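Chapter 4
Outdoor Seating: Laying Out a Terrace People Want to Use

Give people a table in the open air and they will stay for another drink, another plate, another story. That is the wonderful thing about terrace work, and it's why I teach it before dining rooms. Small choices show up fast outdoors – you can move one chair and feel the whole place change!

In this chapter you will plan a terrace for 16 guests, starting with a single table and working outward. Our main case is the Grilimau, a café whose owner, Teresa Górecki, redid her terrace in March and kept every sketch. She had nearly 3,000 to spend and used most of it on chairs.

Before you draw anything, go and sit outside somewhere. Notice where your knees go, where the menu ends up, and how far you have to lean to reach it.

4.1 The table and its chairs

Glass and woven wicker are old friends. A glass top picks up the sky and keeps a large table from feeling heavy, while wicker brings in texture and a softer color. Chairs around one table don't all have to match, either. Grays and gray-browns sit together happily, and a tan cushion warms up the group.

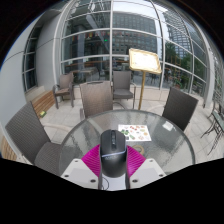 4.2 Room to pull back a chair

Now get out your tape measure. Sit down, push back as if you were leaving, and mark where the back legs stop. Do this for each seat, then draw the marks on your plan – you will probably need to move something.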